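5. Failure analysis

5.1 Stalled insertions and undetected contact

The insertion policy was run for 343 attempts on the Jultitz cell after the controller changes described in Section 4. An attempt was logged as failed if the piece was not seated when the time limit expired, or if the safety layer stopped the arm. Most failures were of the ordinary kind: a piece dropped during transport, a wrong rotation, a grasp that slipped on approach. These are covered in Section 5.3. This section deals with a smaller class in which the arm held the fingertips against the top face of the block and continued to command downward motion, while the state estimator reported free space.

We call these events silent presses. They matter more than their share of the failures suggests. In a dropped-piece failure the arm is unloaded and the next attempt can begin at once. In a silent press the wrist carries a steady load, the foam compresses under the fingertips, and the estimated tool height drifts away from the true height. When the load is released the block can shift on the floor of the enclosure, and every later attempt in the same batch starts from a wrong block pose.

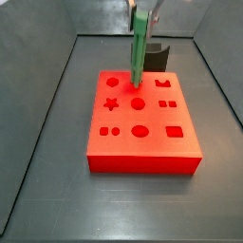
Figure 3. Block and gripper in the enclosure, first camera.

Contact detection in the original controller used a threshold on the vertical force estimate, computed from joint torques and filtered over a short window. The threshold had been tuned on a rigid calibration plate. Foam loads the wrist gradually, and the filter treated a slow rise as sensor drift and subtracted it. The vision channel was meant to catch such cases, but it was weakest exactly where it was needed. In Figure 3 the fingers come down over the center of the back row and cover most of the opening there, leaving a small dark patch around the tips. The remaining gap between fingers and foam, if there is one, cannot be measured from this view. The height estimator, which relied on seeing the rim of the target hole, fell back on its last confident value whenever the rim was lost. That value had usually been recorded while the gripper was still descending, so the estimator went on reporting clearance after contact had been made.

The two channels therefore failed together. The force channel discarded the slow load as drift, and the vision channel supplied a stale height that agreed with it. The fusion step gave high confidence to this agreement and suppressed the retry behavior. Clegg first noticed the pattern in the joint torque logs, where the shoulder torque climbed steadily while the reported tool height stayed flat.

We reproduced the fault by replaying recorded commands with the drift correction disabled. With the correction off, the contact flag was raised in every replayed silent press, but it was also raised during fast transport moves when the piece swung in the grasp. Disabling the correction outright was not an acceptable fix.

5.2 Effect of the second viewpoint

The second camera, a Dufour unit, had been installed for recording only and its stream was not used by the controller. Heywood reprocessed the recorded stream offline to test whether a second view would have broken the false agreement.

Figure 4. Block, green rod and bracket in the enclosure. 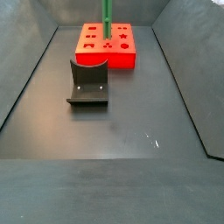

The answer was mixed. For targets in the left and right columns, the additional stream recovered the rim in most of the affected attempts, and the height error dropped below the alarm limit. For targets in the middle column it helped much less. A vertical approach places the fingers over the target from nearly any elevated position, and adding a second elevated camera does not remove the problem. A low side view would be better suited, but the enclosure walls leave little room for one.

We therefore changed the logic before changing the hardware. Three modifications were made. The drift correction is now frozen during the final descent. A height value older than 190 ms is marked as stale and can no longer raise the fusion confidence. Finally, if the commanded and measured tool positions differ by more than 2 mm while the arm is descending, the controller stops and retracts without consulting the fusion output. The last rule is crude and triggers on some harmless contacts with the edge of a hole, which costs time on each retry.

The revised controller was installed on 1st March. In the batches run since then, 7 silent presses began and all were ended by the position rule before the block moved. The stale-height rule alone would have caught fewer of them, as in several cases a rim fragment was wrongly accepted as a fresh detection. This detector error is still open. It appears to be linked to dark openings partly covered by the fingers, where the edge of a fingertip is taken for the edge of the hole.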